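4. Recording a practice run with the hand tool

This section is for club members who have already assembled the hand tool (section 2) and charged the battery pack (section 3). You will make your first recordings for the Kendale task, in which the sponge must be put on the wire rack. Please read the whole section once before you begin. The first time, plan one full club afternoon for it.

4.1 Preparing the table

1. Clear the table of cups, bags and notebooks. Only the objects of the task may stay.
2. Wipe the surface with a dry cloth. Do not use the glass spray from the cupboard, it leaves a film and the objects begin to slide.
3. Put the rack on its legs. Press lightly on each corner. If it rocks, bend the leg back by hand.
4. Stand the sponge on its narrow side, to the right of the rack. There must be enough space for one finger of the tool to go behind it.
5. Switch on the ceiling lights and close the blind. Direct sun on the table makes the recording too bright in the afternoon.

Note: Old marks on the wood are not a problem. Do not try to sand them away. The team from Kaltavov trained on a table in much worse condition than ours, and their results were good.

4.2 Checking the fingers

1. Hold the tool by the handle and let the fingers open completely.
2. Look at the two jaw pads. Scratches on the faces are normal. A crack is not normal, and a pad with a crack must be changed before the run.
3. Try to move each pad with your thumb. If it moves, tighten its screw with the small key. Stop when you feel resistance.
4. Close the fingers slowly, three times. The movement should be smooth and without noise.
5. Open the fingers again and hold the tool over the table, pointing to the rack.

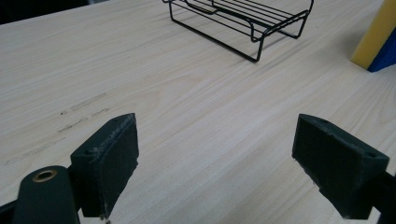
6. Start the Telarach program on the laptop and wait until the status line is green. If it stays yellow for longer than one minute, unplug the cable, count to ten and plug it in again.
7. Type your group name and the number of the run. Please do not use spaces or accents in the name, the program cannot read them.

Caution: Keep your other hand away from the fingers while they close. The spring is stronger than it looks.

4.3 Making the run

1. Press the record button and keep the tool still for two seconds.
2. Move to the sponge at a calm speed. Beginners are nearly always too fast.
3. Close the fingers on the sponge. It should be held firmly, but it should not be pressed flat.
4. Lift it higher than the rack, move over the rack and go down until the sponge touches the wires.
5. Open the fingers, go straight up and keep still again for two seconds.
6. Press the record button to stop.

If you drop the sponge, do not pick it up during the recording. Stop, mark the run as "failed" and begin a new one. Failed runs are also kept, so please do not delete them – we use them later in section 6.

Between runs, turn the rack a little or move the sponge to another place. When all the runs begin in the same position, the robot learns only this position, and at the competition the judges choose the position themselves.

4.4 How many runs

Each group makes 100 runs before the first training. The whole club had 1,353 good runs at the end of last season, and our goal for this season is 2,000. A run should not take more than 55 seconds. Longer runs are accepted by the program, but they make the training slow.

Change the person who holds the tool after every ten runs. The wrist becomes tired and the movements become less exact, also when you do not feel it.

4.5 After the session

1. Close the program before you unplug the cable.
2. Copy the folder with your group name to the Bozsik drive.
3. Open two or three runs from the drive and check that they play until the end.
4. Put the tool in its box with the fingers open. A closed spring loses its force with time.
5. Write in the log book which pads were changed and on which side, left or right.

Spare pads and screws are in the drawer under the printer. When you take the last pair, please print new ones the same evening (file and settings: see section 8).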